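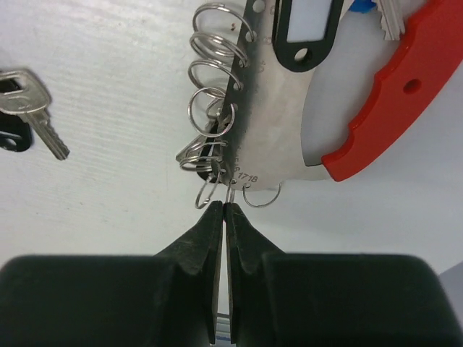 The second night of Drororeck, at ten past one in the morning, I was sitting on an upturned milk crate eating cold perogies out of a paper cone while a brass band played underneath a grain conveyor. I'd been awake for 19 hours. My boots were full of field. I remember thinking very clearly that I should do this every year until my knees give out.

I should back up a bit. Drororeck is a small music festival held in August outside Landero, a farm town you'd otherwise pass through on the way to a lake. It sells 400 tickets and then it stops selling tickets. I'd been hearing about it for years from the kind of people who say "oh, you'd love it" and then can't tell you a single act they saw there, and I'd filed it away with sourdough and open-water swimming as a thing other people were welcome to. Then a friend broke her ankle, her ticket came my way for the price of a casserole, and off I went with a borrowed tent and no idea how to put it up.

Getting there is half the weekend. You take the bus to Landero, which drops you outside the curling club, and from there it's a farm wagon with hay bales for seats (bring something to sit on, hay goes straight through leggings). The wagon does the trip every hour or whenever it's full, and the driver has strong opinions about which. Ours waited for a man who'd gone back for his accordion. We all cheered when he came running up the road with it.

The camping field slopes. Everyone will tell you it doesn't, and they're all sleeping at the bottom of their tents by morning. If you can get in by Thursday supper, go left past the water tap and keep walking until you reach the poplars, where it's as near to flat as you'll find and you get shade until nearly eleven. I got in Friday afternoon and pitched beside the path to the toilets, where I came to know a great many people by their flashlights.

Now, the music! There are four stages, if you count the back of a flatbed truck as a stage, and I do, because the best set I saw all weekend was on it. A three-piece from up north playing slow, droning fiddle tunes with a drum machine chugging along underneath, and by the third number the whole crowd was swaying like a field of barley. The programme (one sheet, folded, colour on the outside only) gave them half an hour. They played for nearly two. The act that was supposed to follow them came and sat on the grass with the rest of us.

The biggest stage is in the old machine shed, and it's called the Diltby for reasons I was given three different versions of, all of them involving a cow. It has a tin roof, so when the rain came through on Saturday afternoon you couldn't hear a note of the choir on stage. They kept going anyway, mouths wide open, grinning at each other, and when the rain let up we caught the last verse and a half. I've paid a lot more money to be a lot less happy in proper concert halls.

I'm less keen on the dance tent. It's small, it's hot, the floor is plywood laid on grass and it bounces in a way that did something terrible to my lower back. The younger crowd adored it. My advice is to go early, before ten, when there's still air in there, and leave the moment somebody brings out a whistle.

Food is better than it needs to be. The perogies come from a trailer by the gate and the lineup is always long, so go when there's somebody popular playing. There's a corn stand, a very good lentil curry, and a coffee cart whose owner shuts up shop when he wants to see a band. I learned to check the programme for anything with a saxophone in it and get my coffee beforehand. Bring cash in small bills. Bring your own mug too, or you'll be paying a deposit on one of theirs and then losing it, as I did, twice.

By Sunday everyone has gone soft around the edges. The last morning is given over to what they call the Tuominen, a big slow walk around the edge of the property with musicians stationed along the way, one behind a hedge, one up in a deer stand, a pair of singers on opposite sides of the creek. It takes most of the morning. There's no talking, officially, although a toddler ahead of me had plenty to say about a frog. I'd planned to skip it and catch the early wagon. I went because my neighbour from the toilet path banged on my tent and handed me a boiled egg, and after that it seemed rude to refuse.

At the far corner, where the fence meets the road, a woman of 61 (she told me so herself, it was her birthday) was playing a hammered dulcimer under a golf umbrella. I stood there through the same tune over and over and missed both the next wagons. I ended up walking to Landero with my tent under one arm, and the bus was late anyway, so I had time for a butter tart from the gas station.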